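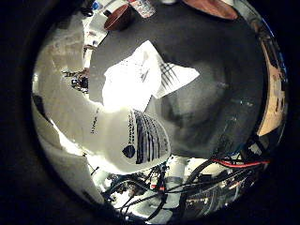
**New hand, new routine at the Nagano bench**

September 2026 – The table cell at Zollness' Nagano workshop is back in daily use after a full rework of its wrist and hand, and the crew that keeps it going is thrilled with how it came together!

The job started in January as a plain cable swap. Noboru Kamata had been chasing a dropout in the wrist camera, one that showed up only when the hand rolled past a certain angle, and he traced it to a cable that was being pinched at the last bracket. Once the bracket was off, he and Kenta Honda decided to redo the whole run: longer service loops, softer ties and a separate path for the power wire so it can be checked on its own.

"You roll the wrist all the way over, slowly, and you watch every loop," Kamata said. "If one of them pulls tight, you stop and start again. I love this part of the work, I really do."

Honda now does that slow roll at the beginning of each shift. It takes 2 minutes. He also goes over the bolts on the hand with a small driver, wipes the camera lens with a dry cloth and looks for lint in the gears, which matters a lot in a cell that spends so much of its day around fabric and paper.
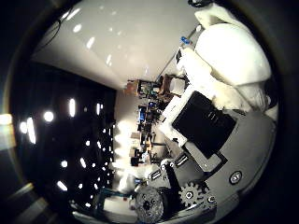
The gears get the most attention of all. Ivars Mägi, who came over from the Grorkness group to help with the rebuild, brought along a cleaning schedule he had worked out on an older hand: brush the teeth every 15 hours of running, then check for play by hand with the drive switched off. The crew had been cleaning once a month, so this was a big change, and a good one – the fingers now close with far less chatter, and the noise that used to carry across the room is gone.

Mägi also talked the team into keeping a paper log next to the arm. Every tie, bolt and connector that gets touched goes in it, with initials. It has already paid off once, when a connector worked loose and the log showed it had been left out of the last two checks.

The other half of the work was the table. Natsumi Murakami looks after what goes on it, and she wanted ordinary things you might find in any home, moved often enough that the arm never gets the same layout for long. White cloth is still the hardest to set up for. Under strong light it washes out in the wrist camera, and Murakami has been trying shorter exposures and turning down one lamp at a time to get the folds to show. She has gone through 7 lighting setups so far and says the last couple are the best yet (she has plenty more to try).
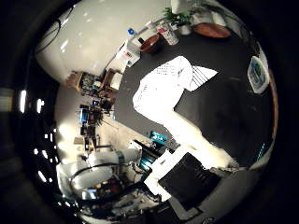
Camera calibration comes after any change to the wrist, even a small one. Genji Higuchi wrote the routine, called Sanus, and it compares the new wrist view with a stored one before the arm is cleared to run. The rebuilt hand has now done roughly 3,000 grasps between the first calibration and the latest, and the drift stayed small enough that Higuchi left the settings alone.

Next on the list is a spare wrist harness, built to the same layout and kept on the shelf, so a bad cable can be swapped out before lunch. Honda is cutting the first lengths now. The crew is also writing up its morning check for the other Zollness cells, and Mägi plans to take a copy back to Grorkness with him.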